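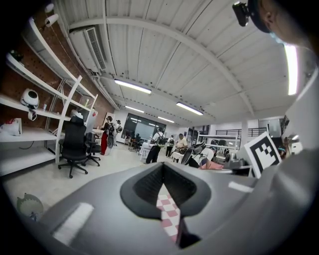
Deportes > Fútbol sala > Ligas locales y reglamento

Triple empate a puntos en la liga, ¿quién juega la final?

Dalva Sampaio
11 de mayo de 2024

Hola a todos, y perdonad de antemano si me enrollo, que me conozco. Llevo desde enero haciendo de delegada del Ulwood, un equipo de fútbol sala de aficionadas de toda la vida, y hemos acabado la liga empatadas a puntos con el Ema y con el Mạc. Las tres en lo más alto, y a la final solo pasan dos. Al Ema le ganamos los dos partidos (¡el segundo en el último minuto, qué tarde!), pero con el Mạc perdimos en su casa y empatamos en la nuestra. Y el Ema le ganó los dos al Mạc. En la diferencia general de goles el Ema nos saca bastante, porque en una jornada goleó a las últimas, y nosotras quedamos terceras por los pelos. La organización ha publicado la tabla con ese criterio y nos deja fuera. Yo siempre había oído que lo primero era lo que hubiera pasado entre los equipos empatados. ¿Merece la pena reclamar? Me sabe mal montar lío, que nos llevamos muy bien con todas, pero las chicas están muy ilusionadas.

Tâm Đoàn

Hola, Dalva, ¡y enhorabuena por la temporada, que eso ya no os lo quita nadie! He arbitrado bastantes años en ligas de barrio y este lío lo he visto más de una vez. Lo primero es buscar las bases de la competición y leer el apartado de desempates con calma, porque cada liga pone lo que quiere y eso es lo que vale. En muchas, cuando empatan tres, se hace una clasificación aparte solo con los partidos entre ellas. Con la victoria a tres puntos, a vosotras os salen siete, al Ema seis y al Mạc cuatro, así que pasaríais primeras. Ahora bien, si las bases dicen diferencia general de goles, poco hay que hacer, por mucha rabia que dé.

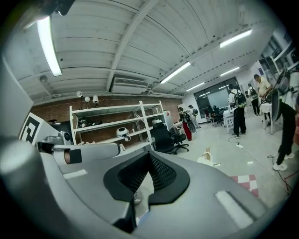
Almohadilla negra en el centro y, a la izquierda, el dedo blanco con su banda negra.

Si decidís reclamar, hacedlo por escrito, citando el artículo y con las actas de los seis partidos, y mirad bien el plazo, que suele ser cortísimo. En la liga donde yo pitaba pedían además un depósito de 50 euros, que te devolvían si te daban la razón. Y llama antes a las delegadas del Ema y del Mạc, mujer, que se agradece mucho enterarse por ti.

Kokard

en la mía es gol average general y punto, a nosotros nos pasó igual y nos quedamos fuera. pregunta a la organización y suerte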